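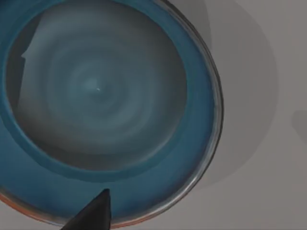
Wrist view in the sim, finger coming up at the blue plate. Love that glaze.

ok so I'm at the Kastach open day, posting between sessions, apologies in advance for the spelling

They've set up the sim stuff in the big room upstairs, real arms are down in the workshop. Went upstairs first because the line for the workshop was out past the bike racks

Zlata Romaniuk is running the sim demo. Everything on the big screen is rendered, every dish, every shadow. Kid next to me asked if the plate would break. Good question. She said they can turn that on but it makes the whole thing crawl

Grey swirl in the middle, teal round the outside, silvery edge. Somebody spent real time on that plate. Zlata says shiny rims are a pain for the vision side so they keep them in on purpose

Each task gets run over and over with the light moved, the dishes swapped, the colours changed. 3710 runs logged on the kitchen set as of this morning, she had the number up on a whiteboard with the old one rubbed out

Asked how many of those worked. She laughed and said come to the 2 o'clock talk. Fair enough

Coffee is from Wainwright down the road, long queue, worth it

Back upstairs. They switch rooms in the sim by typing a number. Took me a sec to get that the kitchen is all one set and you just start somewhere different in it

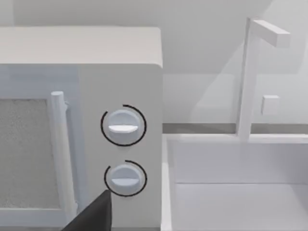 Microwave job. Finger under the bottom knob, sink and tap off to the right.

Knobs are harder than plates apparently. Svyatoslav Symonenko (does the controllers) reckons a dial is a nasty thing to grab, you have to get square on the grip bar and then turn without sliding off

No numbers on the dials either, just the black arc round each one. I asked if that was lazyness and he said the numbers wouldn't change anything for the arm. Hmm. Would change it for me

You can have a go yourself with a handheld controller. I was hopeless. Went for the knob, got the door handle, got the handle again. The nine year old after me did it first try, naturally

Hélder Rocha from Dreritz gave the 2 o'clock talk. Quick notes:

- sim is for the boring early learning, real arms come in late
- plates go across to the real arm pretty well, knobs not so much yet
- they'd rather have a slow arm than a clever one. his words

And the answer to my question from before, of the 3710 runs, 2305 got the job done. Bloke behind me muttered "that's a pass". It is a pass!

Someone asked about jobs. Hélder said his aunt's care home has 19 residents and one person on dishes and he'd like to start there. Bit of a silence then lots of hands up

Finally got into the workshop. Real arm, real cupboard door, very slow. Whole room clapped when it shut. I clapped too, no shame

Flat battery soon. They're doing it again in January, bookings through the Kastach site, kids are free. Get there before the coffee queue does

oh and whoever left a grey beanie in the front row upstairs, it's at the desk with Zlata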